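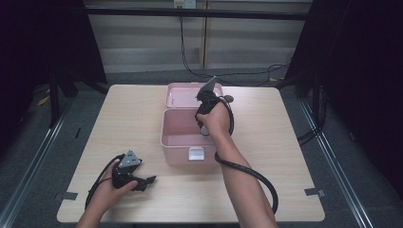 2 min read

Eltetti Would Like You to Close the Lid

Storage company Eltetti will open its first Lid Week on Thursday, asking households to take on the box they have been stepping around for years and put something sensible in it.

The week is built on a survey of 158 Eltetti customers, 13 of whom could say what was in every storage box they owned. The rest offered guesses, and one sent a drawing.

"People buy a box to get organized, and then they own a box," said Heidrun Prantl, who runs the home range at Eltetti. "We are grateful for the business. We would still like them to use it."

Pink plastic boxes with a flip-up lid and a small white latch on the front will feature in the free sessions, which start with the box empty and the lid up. Guests bring one drawer's worth of belongings from home and have until 8 p.m. to decide what earns a place inside. Batteries of unknown health are welcome. So are keys to doors long gone — there will be a bowl.

Sessions will be led by Burgi Auer, a former school librarian who has firm views on labels. "Write what is in it," she said. "'Misc' is a cry for help."

Eltetti has set aside 200 places, and each guest will leave with a sheet of blank labels and whatever they came in with, less the bowl's share. Booking is open now at the Eltetti store desk. Walk-ins will be seated if there is a chair.

Press contact: Bheki Mnguni, Eltetti press office. Calls are returned after lunch.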